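Two-arm towel cell — setup and weekly care
Notes by Pankaj Jaiswal. Last changed 12th July

For whoever is on the Grenetlow bench next. Read it all once before you switch anything on, then keep it open on your phone while you work. Covers the folding cell only, the orange arm and the black arm. The Sampaio feeder has its own page.

What you need
Small Phillips driver, the good one, not the one with the chewed tip
2 mm hex key
Lint roller
Dry microfibre cloth
Blue threadlocker
Roll of black cloth tape, scissors
Bench power supply with the Ferkia leads
The laptop with Esura on it, charger too, the battery is tired

1. Power off, hands in
Kill the supply at the switch, then pull both plugs. Wait for the lights on the driver boards to go out. The arms will sag when the torque drops so hold each one by the upper link and lower it to the parked position. Don't hold it by the gripper. I stripped a wrist gear in March doing exactly that.

2. Screws
Start at the gripper and work back to the base. Finger mounting plates first, then the servo horns, then the brackets. Quarter turn past snug, no more. Most of these go into printed plastic and you will pull the thread out if you lean on it. If one spins freely, take it right out, look at the hole, and move up to the longer screw in the tray before you reach for glue.

Horn screws go into metal. A tiny dab of threadlocker on those. Keep it off the plastic, it cracks it.

While you're in there wiggle each finger side to side. A little play is normal. If it clicks, the pivot bushing is gone, swap it now.

3. Cables
Follow every servo lead from the board to the joint. You're looking for pinches, shiny spots on the insulation, connectors half out. Push each connector home with a thumbnail. Move the joint by hand through its whole range and watch the loop — it should open and close without going tight and without catching on the horn. Too tight, let out slack at the last clip. Too loose, it'll get grabbed by the elbow sooner or later.

The spare lengths get pushed to the back, past the table edge. Keep them out of the reach area.

4. Table and test cloth
Roller over the whole wood surface, then the dry cloth. No spray cleaner, it leaves a film and the towel slides differently for a day after. Lint is the real enemy here, terry sheds like mad and it gets into the finger pivots.
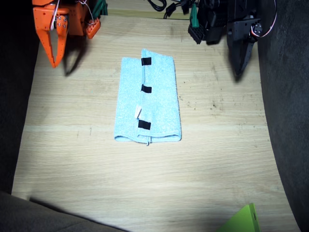 Test cloth placement matters more than people think. Lay it folded lengthwise, long side running away from you, middle of the table, with both arms hanging clear at the far side. The three black markers go face up in a line down the fold, and you want the overlapping flap lying on the right. Smooth it with the flat of your hand, once, top to bottom. Don't fuss over getting it dead flat, a bit of lift at the hem is fine. If a marker is peeling cut a fresh piece of tape the same size and stick it in the same spot, dont just press the old one back down. It'll hold for one run and then end up on a fingertip.

Same towel every time please. A thicker one throws the grip height off and you'll spend an hour chasing a fault that isn't there.

5. Power on
Plugs in, supply on, black arm first and then the orange. Open Esura, pick the folding profile, press Connect. Both arms should show green within a few seconds. If one stays grey:
– check the USB lead at the laptop end
– check the supply is up
– unplug that arm only, count to ten, plug back in
Still grey, restart Esura. Still grey after that, come and find me.

6. Zero the joints
Set each arm to its rest pose by hand, torque off, and press Set Zero. Do the orange one, save, then the black one, save. Don't do both and save once, the second overwrites the first. Known bug, hasn't been fixed.

Then torque on and run Slow Sweep. Stand back from the table. Hand near the stop button the whole time. Listen for grinding, watch for any twitch at the end of travel.

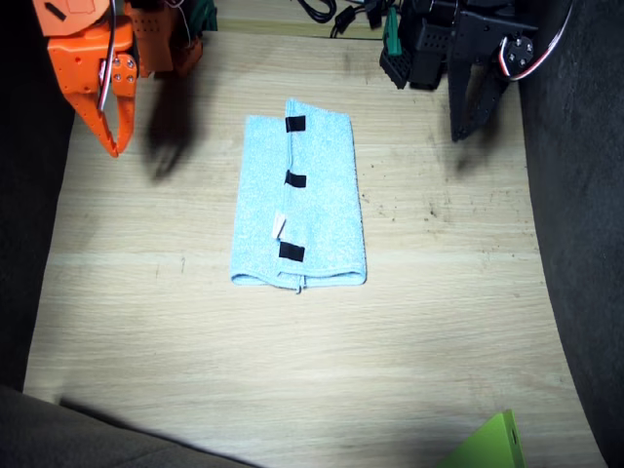 If the sweep is clean go on to the grip settings. If it isn't, go back to the screws, it's nearly always a horn screw.

7. Grip settings
Open the gripper tab. Orange gripper, close limit 1064. Black gripper, close limit 700. They're different on purpose, the servos aren't the same model, so don't "fix" it by making them match. Grip force stays at 18 on both. Higher than that and the servos cook when they stall on a double layer.

Close each gripper on a single layer of spare cloth and tug gently. Should hold. Close on nothing — tips should just meet, no bending. If the fingers bow outward, back the limit off in small steps and try again. Write the new number on the sheet taped inside the cupboard door or the next person will be guessing.

8. Test run
Load the short fold program, speed at half. Do 3 runs, putting the cloth back to the start position between each. What you want to see:
– both arms reach down without touching the wood
– the cloth comes up with both grippers at the same time
– no drag marks or bunching at the near end
– arms return to park and go quiet

One bad run out of the set, do another set. Two bad, stop and redo section 6.

Common troubles
Arm shakes at rest: supply voltage low, or a horn loose. Check the supply first, its quicker.
Gripper hot to touch after a few minutes: close limit too tight. Torque off, let it cool, see section 7.
Fingers hit the table: zero is wrong, or someone bumped the base. Check the base clamps before you re-zero.
Arm drops out mid run: nearly always a connector at the elbow.
Cloth slips out: lint on the tips. Wipe them, rough them up lightly with fine sandpaper if they've gone shiny.

Shutting down
Park from the menu, torque off while supporting the arms, supply off, plugs out. Cloth goes in the drawer, folded, markers on the outside. Fill in the log sheet, even if all you write is OK and your initials.

Spare bushings and horns are in the Ferkia box, second shelf. If you take the last one tell me and I'll order more.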